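5 Washing, drying and finishing of dyed cloth

This section explains what you must do with the cloth after it leaves the dye bath of the Likov 6 tabletop dyeing set. Please read the full section one time before you begin. The steps for preparing the bath are in section 4, and the table of colours is in section 8.

5.1 Before you start

You need the following:

- the draining basket from the set
- two basins or one double sink
- the bottle of Clondemero fixing liquid (236 ml)
- a mild washing soap without bleach
- rubber gloves and an apron
- one old towel of light colour

Check that the lamp on the control panel is off and the plug is out of the wall. The bath stays hot for a long time after switching off. Wait until the display shows 40 degrees or less before you lift the basket.

CAUTION: Do not lift the basket by the rim. Use both handles. If one handle feels loose, tighten its screw as shown in section 2 and only then continue.

CAUTION: Fixing liquid can irritate the skin. If it comes into the eyes, rinse them with plenty of clean water and ask a doctor for advice.

5.2 First rinse

1. Put on the gloves.
2. Lift the basket slowly and hang it on the two hooks inside the bath. Let it drain for 6 minutes.
3. Move the cloth to the first basin. Do not wring it. Wringing at this stage makes pale lines which cannot be removed later.
4. Run lukewarm water over the cloth and turn it by hand from time to time.
5. Change the water when it becomes strongly coloured. Red and orange dyes usually need more changes of water than blue dyes.
6. Stop when the water is only a little tinted. It does not have to be fully clear yet.

Note: If your tap water is hard, the first rinse can leave a dull surface on the cloth. A spoon of white vinegar in the last water helps with this. Do not use vinegar on silk that was dyed with the Tramton powder colours.

5.3 Fixing

1. Fill the second basin with cold water. For one piece of cloth up to 1,000 g dry weight, use 6 litres.
2. Add two full caps of fixing liquid and stir with the plastic spoon. Metal spoons may become stained.
3. Put the cloth in the basin and push it completely under the surface. Air which remains in the folds will leave spots.
4. Leave it for 40 minutes. Turn the cloth over once, after half of this time.
5. Take the cloth out and pour the liquid away with the tap running. It cannot be used a second time.

If you have dyed two colours on the same day, fix them separately. This is also true when the colours look similar, for example coral and pink.

5.4 Washing

1. Wash the cloth by hand in lukewarm water with a small quantity of soap.
2. Rinse with cold water until no more colour comes out.
3. Roll the cloth in the old towel and press on the roll with flat hands.
4. Open the towel and look at it. A light mark on the towel is normal. If the mark is strong, go back to step 1 of this part.

You may also use a washing machine from the second wash onwards. Choose a gentle programme and wash the cloth alone, or together with dark things that are not important to you.

5.5 Drying

Hang the cloth in the shade, with good air around it. Direct sun in the first hours can make one side lighter than the other. In warm months such as August, a thin cotton is often dry by the evening when it is hung before 10.00 in the morning.

Do not use the tumble dryer for the first drying. Do not lay the cloth on a radiator. Wooden clothes horses can take colour from the cloth, so put a strip of plastic between them.

5.6 Checking the colour

The colour of dry cloth is always lighter than the colour of wet cloth, so judge the result only when drying is complete.

1. Spread the cloth on a white table or on a large sheet of white paper, near a window.
2. Smooth the folds with your hand, one part at a time. A fold makes its own shadow, and this can look like an uneven place in the dye.
3. Compare the cloth with the colour card. Hold the card flat next to it.
4. Turn the cloth and check the other side in the same manner.
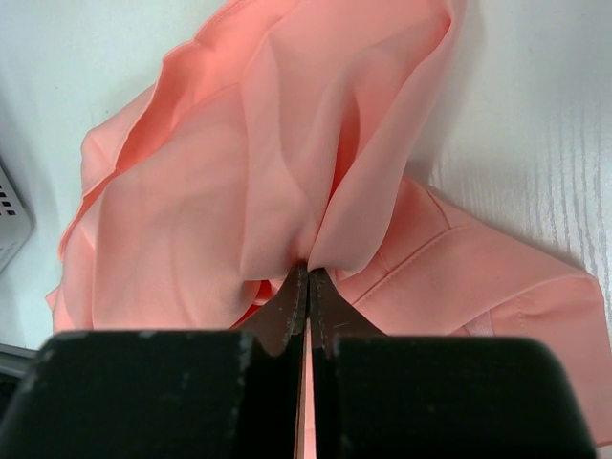 Fig. 5-1 Coral-toned cloth on a white table top

If you find a lighter area, make a note of where it is and look at the table in 5.8. Do not try to correct a small area with a brush. The edge of the correction will be visible.

5.7 Ironing

Iron the cloth on the reverse side. Begin with the lowest setting and go higher only if the creases remain. Put a piece of plain white cotton between the iron and the cloth for the first ironing, as a little colour may still come away with the steam.

5.8 If the result is not good

Pale lines: The cloth was wrung too early, or it was folded too tightly in the bath. Dye again in the same colour or a darker one.

Round light spots: Air was under the cloth. Dye again and press the cloth down more often.

Colour too weak: There was too little powder for the weight, or the fabric contains polyester. Check the label of the fabric. Polyester cannot be dyed with this set.

Cloth feels stiff: Soap or fixing liquid has remained in it. Rinse again in cold water.

Colour comes off on the hands when dry: The fixing was too short. Repeat 5.3 and 5.4.

For spare baskets, hooks and handles, contact Kravchuk customer service and give the number from the plate under the bath. Cleaning of the bath itself is described in section 6.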